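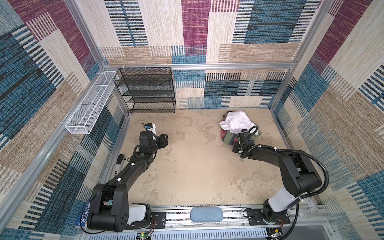
Most of the questions we get at the Trelville clothing swap are about sorting: what to do with a bag of clothes once it has been tipped out, and where everything goes after that. Start with a clear floor and one pile. White, maroon and olive green bunched together is a normal starting point, and a black mesh shelving unit with four tiers gives you enough levels to separate it by type. A divided wire basket on the wall can take the small items.

How should I sort a mixed pile?

Pull out the whites first. They are easy to see and they need their own wash. After that, sort by garment and leave size until the end. Check underneath the big pieces, where sleeves and thin fabrics get tucked out of sight.

What goes on which shelf?

We put pants and other heavy items at the bottom, sweaters above them, then shirts. The top shelf is for anything that still needs a decision. Keep that one small.

Do I fold or roll?

Fold for shelves, roll for baskets. Rolled clothes slide off a flat shelf when you pull one from the middle of the row.

Will small things fall through mesh?

Baby socks and thin straps can poke through the wider kinds of wire. Line the compartment with a piece of cardboard cut to size.

Can I use mesh shelves for damp clothes?

No. Air moves through mesh, but folded fabric stays damp inside and can pick up a smell. Dry everything fully first.

How much can I bring to the swap?

Up to 39 pieces per household. A pair of socks or gloves is one piece. Coats are counted the same as anything else.

Do clothes have to be washed?

Yes, and mended if the repair is a simple one. We keep spare buttons and thread at the front table. Stained items go in the rag bin by the side door.

What happens to the leftovers?

They go to the Rorkthorpe store room and come back for the next swap in October. After two swaps without a taker, they are cut up for cleaning rags. Last time we had 132 pieces left over, and 63 of those were T-shirts.

Who do I ask about large donations?

Ask for Ojārs Rebane at the front table. Please talk to him before you bring more than 8 bags.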